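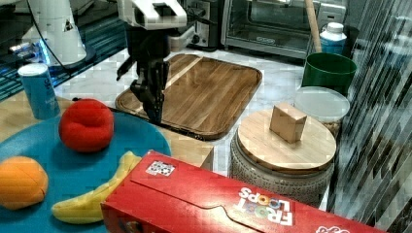

1/8 Auswärtsfahrt nach Velleck

So, ihr Lieben, ich sitze im Bus, draußen ist es noch stockdunkel, und weil hinter mir ohnehin keiner schläft, schreibe ich euch ein bisschen was zum Spiel heute Nachmittag. Anstoß ist um 15 Uhr, und wer in der Nähe wohnt: Am Eingang gibt es noch Karten!

2/8 Zur Lage, für alle, die den Winter über anderes im Kopf hatten: Wir sind Vierter, Velleck ist Dritter, und dazwischen liegen zwei Punkte. Mit einem Sieg wären wir also vorbei, und dann käme im März Flestedcombe zu uns, auf unseren eigenen, sehr tiefen Rasen. Das wäre schon was.

3/8 Das Hinspiel habe ich noch gut in Erinnerung, leider. Zur Pause geführt, dann zwei Gassen am eigenen Wurf verloren und am Ende 20:23. Ich habe danach im Auto eine ganze Weile nur dagesessen und das Radio nicht angemacht.

4/8 Die schöne Nachricht: Walter Benavides ist wieder dabei und trägt die Nummer 5. Fast die ganze Hinrunde hat er mit der Schulter zugeschaut, und gestern beim Abschlusstraining hat er gelacht wie ein Schuljunge. Ich freue mich so für ihn (und für unsere Gasse, wenn ich ehrlich bin).

5/8 Anil Chowdary fängt auf der Zehn an. Manche hätten lieber mehr Erfahrung auf der Position, das verstehe ich auch, aber wie der Junge inzwischen aus der Hand kickt - da geht mir das Herz auf. Lasst ihn bitte auch mal einen Ball verschießen, ohne gleich zu stöhnen.

6/8 Aufpassen müssen wir auf ihren Achter Pacheco. Der holt sich hinten am Gedränge den Ball und rennt einfach los, und wenn man ihn nicht in den ersten Metern umlegt, dann läuft er einem bis an die Linie. Zu zweit hin, tief, und bloß nicht am Trikot zupfen.

7/8 Bei uns im Bus sind 47 Leute, das Stadion fasst mit der kleinen Tribüne 300. Wenn wir ordentlich singen, hört man uns also. Die zweite Strophe vom Sulamier-Lied üben wir nach der nächsten Raststätte noch mal, die saß beim letzten Mal überhaupt nicht.

8/8 Mein Tipp: 19:16 für uns, und die letzten Minuten werden furchtbar. Zur Halbzeit melde ich mich wieder, falls der Akku mitmacht. Zieht euch warm an und bringt Tee mit!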